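Notes for Jornlow library talk, 28/01/2026
Why your oven is lying to you

Slide 1. Wait for the latecomers. Say hello. Don't mention the parking.

Slide 2. The dial. Ask who trusts theirs. Hands will go up. Let them enjoy it.

Slide 3. The survey. We wrote to 2,391 households in and near Fustholm and 641 wrote back, a few of them politely. Most had never owned an oven thermometer. Pause here, the chart takes a moment to read.

Slide 4. What the thermostat does. It clicks on, overshoots, clicks off, sulks, starts again. The number on the dial is an average, and a hopeful one. Keep this short — last time I drew the curve on the flip chart and lost the back row.

Slide 5. Fan ovens. "Take off twenty degrees" is a decent rule. Say so and move on before somebody brings up Agas.

Slide 6. The toast test. Cheap sliced white, whole shelf, 3 minutes past the first smell of toast. Pass round the map of my own oven. The back left corner is basically Portugal.

Slide 7. Tins and trays. Dark metal browns faster than pale metal, so two trays of the same biscuits can disagree.

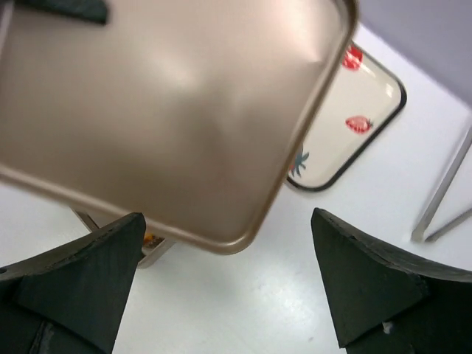

Baking tray, champagne-gold finish, rounded corners, rolled rim.

Slide 8. Questions. If asked which oven to buy: I don't know. Handouts by the door, one each please.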